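**Touch-up paint keeps lifting off a scuffed metal bin. What prep am I missing?**

Brandell enamel over bare patches, two coats. It peels in sheets by April.

**Heikki Vainio**
Sand to 200 grit and feather the edge well into sound paint. Degrease first – sanding over oil pushes it into the scratches. Then etch primer.

**Fionnuala Ó Néill**
Skip 500 grit before primer, too smooth. I leave floors bare and paint only the walls.

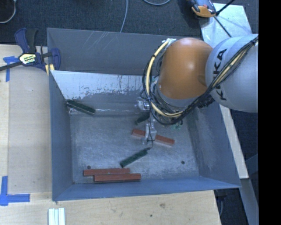
*Blue-gray bin, scuffed gray floor, bare silver on the sloping panel*

**Halonen159**
just use thicker paint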